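Talks / Workshop evenings / Small furniture, big claims

Speaker notes: do you need a better drawer?

Open with the Telldale brochure line, "a drawer for life." Pause. Ask who has ever worn out a drawer.

Slide 1. One small oak-colored cabinet, one drawer, black handle, metal slide. Let them look at the slide first. It gets all the ad copy.
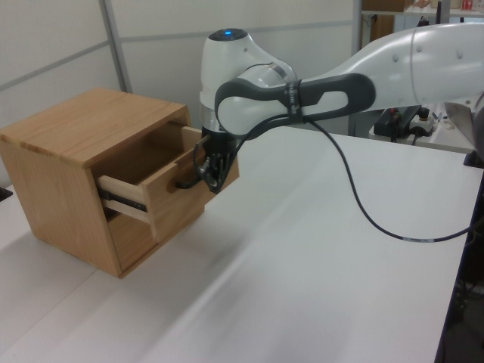

Slide 2. What the money buys

Skerkby wants 700 for a nightstand, Ralum 400 for one I can't tell apart from across a room. Both talk up the slides. I doubt most buyers ever check them. Pull the drawer halfway and look along the side: can you see the screws? Can you get a screwdriver in there?

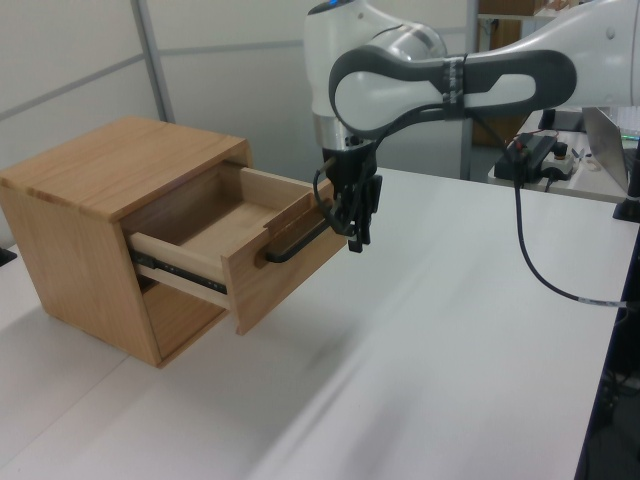
Then push down on the front edge, gently, and see how much it gives. I've asked Akl twice how they test theirs and got a leaflet both times. It says 32 kilos. Full of what, and pulled out how far?

Skip the soft-close rant if we're past 8:30. Take questions. Somebody will bring up dovetails. Fine, but ask what they keep in there. Mine holds socks.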